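Keeping a Small Workshop Dry Through the Winter

2021-11-06
Posted by Nuria Asfaw in Workshop Tips

My shop is a single-story outbuilding with block walls on three sides and a timber front. It has a concrete floor with no membrane under it, which was normal when it was poured. For the first two winters I lost a good deal of time to rust. Plane soles went orange overnight, the table saw top needed scrubbing every few weeks, and a box of screws turned into one solid lump. These are the things that made a difference, in the order I would do them if I had to start again.

Check the outside first

Walk around the building in heavy rain. Look for gutters that spill over, downspouts that empty against the wall, and soil piled higher than the floor inside. On my place the back gutter had sagged in the middle and was pouring down the block work. Two new brackets fixed it. I also dug the soil back along the north wall until there was a clear strip below floor level, and filled the strip with gravel.

If you have a shed next to a fence, clear out whatever has collected between them. Leaves and old boards hold water against the siding for months.

Find out where the damp comes from

Tape a square of clear plastic to the floor, sealed on all four edges, and leave it for a few days. Drops on the underside mean moisture is coming up through the slab. Drops on top mean the air in the room is damp and is condensing on a cold floor. Do the same on a wall. I had both problems, though the floor was much the worse of the two.

For the slab I used a two-coat floor sealer. The floor has to be clean and free of oil or it will peel. I did mine in September while the doors could still stand open all day, and I would not try it much later in the year than that. Move everything to one half of the shop, seal the empty half, wait for it to cure, then swap. Read the label for the curing time and add a day.

Stop the drafts, keep some air

Warm wet air coming in on a mild day and landing on cold iron is what does most of the damage. Brush strip along the bottom of the doors took care of the worst gap. I used foam strip around the sides, and it needs replacing every couple of years where the door rubs.

Do not seal the place completely. Leave one vent high and one low on opposite walls, with mesh over them to keep mice out. If you run a propane or kerosene heater you need fresh air for your own safety, and those heaters also put a surprising amount of water into the room. An electric heater does not.

Dehumidifiers

A compressor type works well in a heated room and poorly in a cold one. Below 50 degrees or so the coils ice up and it spends its time defrosting. A desiccant type costs more to run but keeps working in the cold. Mine is a desiccant model, bought used, and I set it to come on at night. Run the drain hose out through the wall if you can. Otherwise you will forget the tank, it will fill, and the machine will shut itself off.

A cheap humidity gauge is worth having. Hang it away from the door and the heater. On the worst morning of my first winter it read 97 percent. I try to keep it under 55 now, and bare steel stays clean at that level with a bit of wax on it.

Storage

Keep things off the floor and an inch or two off the walls. I put cardboard boxes on shelves for the first year, and they soaked up damp and passed it along to whatever was in them. Anything that lets air through is better for rags, gloves, cord and wooden handles. Old kitchen baskets are good for this and cost next to nothing at yard sales.
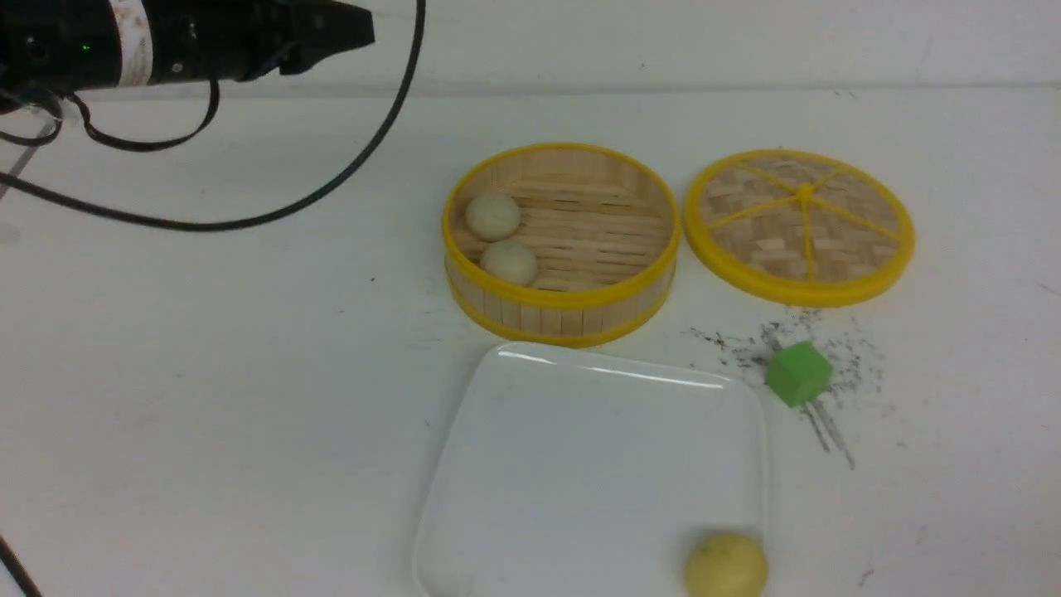 Bamboo steamer basket with yellow rims, lid off.

Small steel parts are the opposite case. They want a tight lid. Screws, drill bits and router bits go in screw-top jars or gasketed boxes, with a packet of silica gel in each. The kind that changes color can be dried out in a low oven and used again. Follow the temperature on the packet, and use a tray you do not cook with.

Hand tools live in a closed cabinet. A cabinet does not need to be fancy, but the door should fit. Mine has a back panel set away from the wall on battens, with a sheet of rigid foam behind it.

Looking after bare metal

Paste wax on cast iron tops, rubbed in thin and buffed off after it hazes. Check that it has no silicone in it, or you may have trouble with finishes later. I wax the saw and the planer bed once a month from fall to spring.

Light oil on chisels, plane irons and saw plates — a rag kept in a tin with a little oil on it is enough. Wipe after use, before you put the tool away. Fingerprints will rust faster than the steel around them.

If rust does show up, deal with it that day. A gray abrasive pad and a few drops of oil will lift light surface rust in a minute. Oily rags should be laid out flat outdoors to dry before they go in the trash. This matters most with linseed oil, which can heat up and catch fire in a heap.

Wood and glue

Bring lumber into the shop at least two weeks before you cut it, and stack it with stickers between the boards. White and yellow glue should not freeze. I carry the bottles into the house in a bucket when the first cold nights are forecast, along with the water-based finishes.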